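Prarley Reuse Room: Progress Report to the Rilar Fund, February
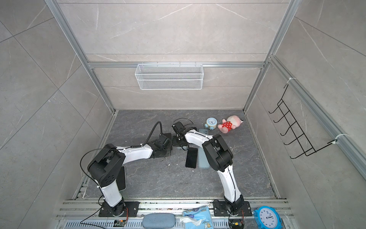
3 min read

This report covers the second stage of the reuse room grant. The room takes in small household goods, mostly phones, clocks and soft toys, checks them, and passes them on to families through the Punetti center and the Aksoy Street shop. The first stage paid for shelving and the sorting benches. The second was meant to get goods moving through the room at a steady pace.

Intake

Donations have gone up since the drop-off hours were extended to 7 p.m. Most people now come after work, and the late hours bring in more phones than the mornings ever did. Phones are still the largest group. Those in the current batch include a black one, a light blue one in a pale blue case, and another in light blue. Cases stay on during sorting and come off at the data wipe, where the serial number is recorded.

Clocks and toys come in smaller numbers and are quicker to deal with. A small blue alarm clock with a white face is in the same batch, along with a pink plush toy in a red dress with white polka dots. Dressed toys go to the shop with their clothes on. We tried selling the clothes separately last year and it was not worth the time.

Sorting

We changed the order of work this period. Phones used to be sorted, wiped and tested on one bench, and the bench was always full. Sorting is now done on its own, and mixed batches are split by type before anything else happens. A phone takes three days from drop-off to shelf if it charges the first time. Before the change it took closer to a week.

Clocks are run for 30 hours and checked against the wall clock at the start and end. Any that lose time are offered to the repair evening at Punetti. Plush toys are looked over for loose seams and eyes, then washed in a bag on a cool cycle. Drying is the slow part in winter – the back room is cold and we do not have a dryer.

Goods passed on

Punetti placed 21 phones with families this period, all with a charger and a printed setup sheet. The sheet was rewritten after several people asked how to move their contacts over. Aksoy Street took the clocks and toys. Toys sell fast there, and the shop has asked for more of them. Alarm clocks sell slowly but steadily, mainly to parents who want phones kept out of the bedroom.

Problems

Chargers remain the main shortage. People give us the phone and keep the cable, or give us a cable that fits something else. We have bought some out of the supplies line, and that line will be used up before the end of the grant if nothing changes.

Locked phones are the other problem. If the donor has not signed out of their account, we cannot wipe the phone and it goes to recycling. A notice is now up at the drop-off counter, and staff ask before accepting. Fewer locked phones have come in since then, but they have not stopped.

Next period

We plan to run a charger drive with the Punetti center, and to price a used dryer for the toys. We would like to move a small amount from the printing line to supplies to cover cables. A revised budget page is attached for approval.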